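April 22, 2020

Up at seven, porridge, then straight on with the drawer. I have been putting it off since September, when the new shelf went up and everything from the old one got tipped into the nearest space that would take it. It holds all the bits that belong to something else. I told myself one drawer before lunch and no more.

I wrote the headings on the back of an old envelope: keep, ask, bin. After ten minutes I had crossed out ask. All it was doing was giving me somewhere to put things I didn't want to decide on.

The first hour went on paper. Old guarantees, a Clerken receipt for 79 pounds that I can't match to anything, and instructions in nine languages for a heater we gave away. Most of it went in the recycling. I kept the receipt in case the thing it belongs to turns up. 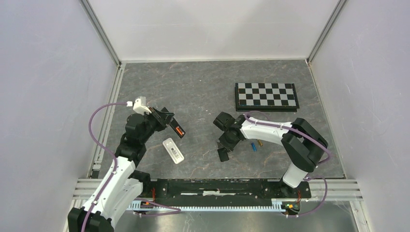
Esten Bhat
Keeps the diary at Trurnik Road

The small white piece with the label on it was the first one I had to think about. The label looked like the stock kind, all bars, and I have never learned a thing from one of those. I put it down on the grey top and went to make tea. Came back and still had no opinion, so it went under keep for now.

I had a rest from it after that and did the kitchen floor, then ate the end of the soup. Rain on and off. I rang the surgery about the repeat prescription and was number 40 in the queue, so I put the phone on the windowsill and sorted batteries while it played the music. Eleven dead, five good. The good ones are in the tin with the string. The dead ones are in a bag on the hook until the shops will take them back again.

After lunch I went on to remotes and small electrical things. My rule was that anything I couldn't put a name to by teatime would go in a box in the loft with the date on. I don't like the loft rule, but it does stop me standing about holding things.

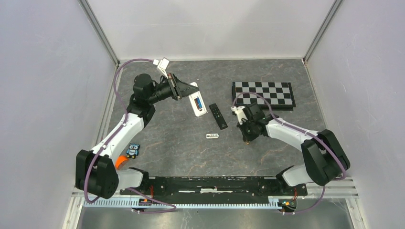
The remote, the white one with the blue panel, and the owl.

I'm keeping the owl. It is no use to anyone and takes up hardly any room, and I like its big white eyes. The slim black remote I tried on the television and the radio and got nothing from either, even with two of the good batteries. It goes to the loft on Sunday unless I think of something before then. The white one stays down here with the label piece.

Steps today 2,000, which is poor, though I was on my feet most of it. The drawer shuts now without a push. Tomorrow the one under it — string, candles and what I think is a bicycle pump.

Beans on toast for tea. Bed at ten.

Comments

Marrowfat: We had a heater with nine languages too. English was the worst of them.

top_shelf: Check the back of the remote for a model number before it goes up. That's how I found out mine was for a fan.

Pennywort: Glad the owl is staying.

Recent entries

The shelf, again
Seeds, and where to put them
1,025 pieces and no lid
A long walk round the reservoir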